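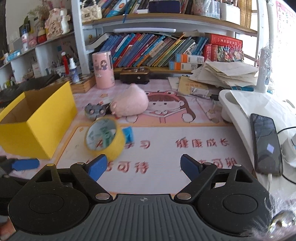
The Working Surface: What a Printed Desk Mat Does, and What Ends Up on It

Desk mats sold for children's study tables have changed little in format. They are flat, printed on one side, and sized to cover the part of the desk where an exercise book would lie. The print is usually a cartoon figure with a book, a border or checked ground in one or two pastel colors, and a few words of encouragement. On mats with Chinese lettering the words tend to come from a small stock: 学习, study, and 健康成长, grow up healthy, are two of the most common.

The mat has one practical job, to separate the desktop from whatever is put down on it. Pencil, glue and adhesive tape all leave marks on a finished wood surface, and tape is the worst of them. A mat takes the marks and can be wiped or replaced.

In practice very little studying may take place on it. A pink and white mat with a hooded cartoon reader and a pair of orange stars can be carrying a thick roll of yellow tape, an open yellow box, a pale pink plush toy and a small blue packet, and the printed girl goes on holding her book behind them. This is the normal condition of a desk in a shared room. Flat surfaces at sitting height collect objects, and a decorated surface collects them faster, as small bright things do not look out of place on it.

Dandlow, a shop that deals in stationery and household storage, carries 70 mat designs. Its buyers sort them by ground color and by how much of the area is left plain. The second measure matters more to the user. A dense print hides small items. A pink eraser on a pink check is hard to find, and so is a paper clip lying across a line of red lettering. Mats with a white panel toward the front are easier to work on, because the panel gives a plain ground where the hands are.

The open-topped box is the simplest storage for such a desk, and it works well within limits. It should be low enough to see into from a seated position, and the inside should contrast with what is kept there. Brown interiors are adequate for white and bright objects and poor for pencils and rubber bands. The Swati box, a plain square model without a lid, is sold in five colors and measures 188 millimeters on a side, so that an average pair of scissors lies across it on the diagonal. Lidded boxes hold more and get used less. A lid needs a second hand and a clear spot to set it down.

Tape is a separate problem. A thick roll is heavy for its size, rolls when stood on its edge, and picks up fluff along both sides if it is left near anything soft. The usual advice is to lay it flat. A better arrangement is an upright peg at the back corner of the desk, on the side of the hand that does not cut. Prisivell makes one with a weighted base that accepts a roll of up to 200 meters.

Plush toys and ornaments are the part of the inventory that storage guides handle badly. Most recommend a shelf. The shelf then fills, and the toys return to the desk, because that is where people sit. Fisholm, which plans furniture for small apartments, takes the opposite position in its desk layouts and reserves a strip along the back edge for things with no function. The strip is as deep as a hand is long. Tools and materials stay in front of it – soft and decorative items stay behind.

Keeping the strip clear of tools takes a minute at the end of the day. Shiny ornaments with loose white trim should be shaken out away from the desk, and the mat wiped afterward with a damp cloth, working from the back edge to the front. Adhesive residue comes off most coated prints with a little cooking oil, followed by dish soap. Solvents should be kept off the lettering. Replace the mat when the corners no longer lie flat.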